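Finger pads on a shared-workshop gripper slipping on glass
Posted April 8, 2025 in Parnlow Workshop Help

Our group is building hand-held grippers with printed marker cubes. The fingers hold a vegetable well but slide on smooth drinking glasses.

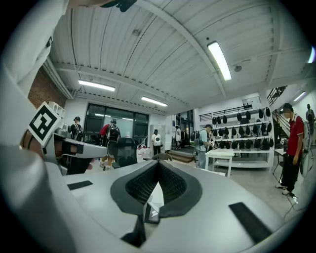 The pads were glued on in October and are 2 mm thick. Advice on replacing them would be welcome.

Butkienė
Ribbed rubber is generally preferable. Clean the finger with alcohol and leave the glue for 60 minutes - longer in a cold room.

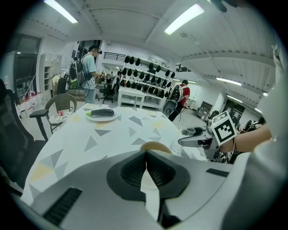

Should both pads be changed together?
It is advisable, as a worn pad opposite a new one closes off centre.

Camano
We use bicycle tube. Works fine.

Berbridge
Members are advised to check the closing force before changing any material. Ours was set too low for 8 weeks.

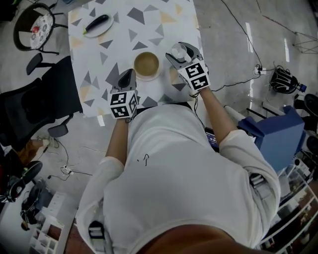 How is the force checked?
Close the fingers on a kitchen scale turned on its side and note the reading. Repeat the test after fitting new pads.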